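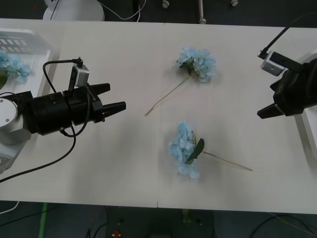 Two light-blue hydrangeas, artificial, long stems. Hurura open day.

Notes from the Hurura open day at Preltside, typed up the same night because if I leave it a week I never do it. Went for the artificial flowers, stayed for the artificial flowers, barely looked at the rest. Sorry to anybody who wanted a write-up of the ribbon hall.

Got in just before the doors. Parking is on the grass behind the main building, soft going, wear boots. Badge at the desk, cup of coffee, sent down a long corridor with leaf samples pinned up both sides. Ivy, fern, something waxy. No labels on half of them which drove me nuts.

The hall first. Hurura had most of the left side, Onu next to them with the dried and preserved stuff, Zaveo further back with vases and floral foam and wire. Quieter than last year. Over 200 people signed up according to the woman on the desk but it never felt like it. Good for me, I could get my hands on things.

So, hydrangeas. I buy a lot of these. Anybody who does weddings or window displays buys a lot of these. They fill space, they read from across a room, and the blue ones go with pretty much every tablecloth a bride can throw at you. Problem has always been the blue. Too much purple and they look like a bath product. Too green and they look sick. The light blue they had out on the white table is closer to what I want than anything I've ordered in the last couple years. Soft, not shouting. Took a long look at them lying flat on the white, nothing else colored near them to confuse your eye. I wish every supplier showed them like that. Usually you get a bucket crammed full under yellow bulbs and you're guessing.

Stems are long and thin. I liked that and also didn't. Long is great, you can always cut down, you can't cut up. Thin means they'll slide into a narrow neck next to six other things. But a thin stem under a big head, you worry about flop. Asked to try one from the sample bin at the Hurura counter (same line, they said) and held it straight out sideways by the bottom end. Dipped some. Came back when I turned it up. Wired, you can feel it in there, takes a bend and keeps it. I'd want it a notch stiffer for a tall arrangement. For a low centerpiece, fine.

Heads on the counter samples: you have to fluff them. They all come squashed from the box, that's just life. Bogdan Chiriac was on the counter and showed me how he does it, thumb in from the underneath, push out toward the edge, turn, push again. Not pulling on the petals, which is what I've been doing for years and why mine shed. He did one in the time it took me to find my pen. Then a few seconds with a hair dryer on low, held well back, and the creases in the petals let go. I had been using a steamer. He made a face about the steamer. Says it loosens whatever holds the florets on, and okay, that explains the Thanksgiving window.

Prices. The stem is sold in boxes, 10 to a box, no splitting. I asked twice. Not a big deal for me but if you're a home crafter you will need a friend to go in with. They wouldn't give me a price in writing on the day, it depends on the freight, someone will email. We'll see. Colors in the same line: light blue, cream, a dusty pink that I thought was too brown, and a green they were calling new but I'm pretty sure I saw it two catalogs ago.

Lunch was sandwiches. Ran out of the egg ones early. There's a table and chairs outside by the loading door if it's not raining, it was raining.

After lunch the walk round the back with Paora Halliday, who runs the finishing side at Hurura. Fast walker. I got maybe half of what he said because of the fans. What I wrote down:

Petals come in already cut and dyed on sheets. They don't dye there. Dye lots get matched against a master head kept in a drawer, in the dark, since light shifts the blue first of all the colors. He said if you reorder and care about the match, give them the lot number off the old box. I have thrown out every box I ever had. Starting tomorrow I am cutting the labels off and taping them in the order book.

Florets go on the little branching bit, branching bit goes on the stem, stem gets its wrap. Leaves last, when there are leaves. Plenty of shops pull the leaves and use something else so they sell it with or without. I pull them. Ordering without from now on, saves me an evening.

Packing is where the trouble starts, he said it himself. Heads get laid top to tail so the box shuts, and the bottom layer takes the weight of all the others. Best thing you can do is open the box the day it comes, lay everything out flat, don't stand them in a bucket straight away. Let them lie overnight. Then fluff. I asked about hanging them upside down like you'd do with dried and he said fine for storage, pointless for shape.

The group was 13 of us for that part, which is too many for those aisles. I was at the back and missed the whole bit on the rose line. Somebody asked about fire certificates for hotel work, good question, and the answer was that some of the range is treated and some isn't and you need to ask per item. Write that down if you do venues. The hydrangea is not treated as standard. They can do it but the hand changes, gets a bit crisp.

Onu stand, quick. Preserved hydrangea next to the artificial would've been a nice comparison but theirs were all in domes so no touching. Pretty. Fragile. The color on preserved is always going to have more going on, bits darker at the edges, and for a shot up close I'd still go that way. For anything that gets handled, moved, boxed, handled again, artificial all day long. I got a leaflet which I've since left in the car.

Zaveo, quicker. Narrow bud vases, clear, heavy at the bottom, they'd suit those thin stems really well. Two to a pack. Put my name down for one pack to try. The floral foam I wasn't sold on, it squeaks and it crumbled on the corner when I pushed a stem in, and the guy just sort of brushed it off the counter. Their wire is good wire. It's wire.

Some practical stuff for anyone going to the next one:

Bring a bit of your own cloth or ribbon. I had a scrap of ivory satin in my coat and holding it up next to the blue told me more than the catalog has. Against ivory the blue goes cooler than you'd think. Against a plain white surface it stays about where it is, very gentle.

Bring a tape measure. Stem lengths in the catalog are the whole thing, tip to top of head. I used to read them as stem only. Ordered a lot of short flowers that way.

Look at them flat AND standing. Flat you see the whole line of it, the head and where the stem leaves it, any kinks. Standing you see the flop. I do flat first now.

Take your glasses. I didnt.

The last hour was supposed to be a talk on table arrangements and I skipped it to go back to the hydrangeas, then felt bad, then heard from the people coming out that it was mostly candles. No regrets. Had the counter to myself and Bogdan let me make up a low bowl with the blue and the cream mixed. Cut the stems way down with the big cutters, and it takes some doing, there's wire in there so don't even think about using your good scissors. Five minutes and it looked like a thing I'd charge for. The cream needs to go in first and the blue around it, other way round the blue just disapears in the middle.

What I ordered: one box light blue no leaves, one box cream no leaves. Holding off on the pink. Holding off on the green until someone can tell me it's really a different green. If the email comes with a sane freight number I'll double the blue for spring, I've got a couple of showers that both want it and I'm sick of patching with three slightly different blues from three slightly different boxes.

Still want to know how it does in a south-facing window. Paora wouldn't commit. Going to put one stem in the shop window and keep another in a drawer and hold them together at the end of the winter. Will post whatever I find.

Next open day isn't fixed, they said to watch the trade page. Boots, tape measure, eat early.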